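4.2 The inside of the case as a working place

In the previous section we described how the old office computers arrive at the repair room in Stellden, and how they are sorted by the people at the front bench. In this section we look at what happens after the side panel has been taken off. Our interest is in the order of the work: which part is touched first, which part is left for later, and what the arrangement of the case does to this order.

The material comes from 32 sessions of work, observed on Sunday afternoons. All the machines were desktop towers of a common office type. The workers were free to choose their own order. Before the session they were told only that the drive must be taken out and labelled, and that the power supply should be kept if it was in good condition. We did not correct anybody during the work, also when a screw was put in the wrong tray.

The inside of such a tower can be divided into three zones. The first is the board zone, where the motherboard and its connectors are found. The second is the power zone, with the metal box of the power supply and the cables which leave it. The third is the storage zone, which in many office towers is a cage of punched metal sheet with plastic carriers for the drives. The fan does not belong clearly to any zone, and we have counted it to the board zone because its cable usually ends there. Figure 3 shows a Dell tower with a grey power supply, a green board, and a white cage which holds a silver hard drive in a blue carrier. 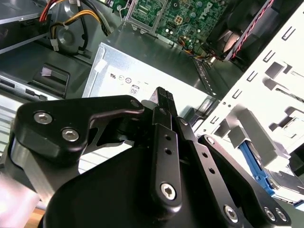
Figure 3. Interior of an opened desktop tower, with power supply, motherboard and drive cage.

The most common first step was to go to the storage zone. This is easy to understand, as the drive was the one part which all workers had been asked to remove. The plastic carrier also gives a clear sign to the hand. Several workers said afterwards that a coloured part looks like something one is allowed to pull. Heather Farquharson, who had opened many machines before the study, used the words "the blue bits are for people and the grey bits are for the factory". We found this division useful, although it does not hold for every model.

The second step showed more variation. One group of workers continued with the cables. They loosened every connector they could reach and laid the wires over the edge of the case, so that the board became free. The other group left the cables as they were and began to unscrew the power supply. This second way looked faster at the beginning, but it often led to a stop, when the box was loose and still tied to the board by its wires. Cameron Ngata called this moment "the dog on the lead". In 5 sessions the worker put the box back in its place and started again with the cables.

The small square connector with four pins deserves a separate remark. It sits on the board away from the main power connector, and its plug has a clip that must be pressed before it comes off. Workers who had missed it in one machine looked for it early in the next one. We take this as a sign that the order of work is learned from the stops, and less from the written sheet on the wall, which Delwyn Sheehan had prepared in March and which few workers reported reading.

The labels on the power supply were also a part of the work. The workers turned to them when they had to decide if a unit should be kept, and a unit with an efficiency mark was more often put on the shelf. The mark was treated as a sign of general quality, though it says nothing about the age or the condition of the unit. We return to this question in Section 5, together with the results of the shelf inspection.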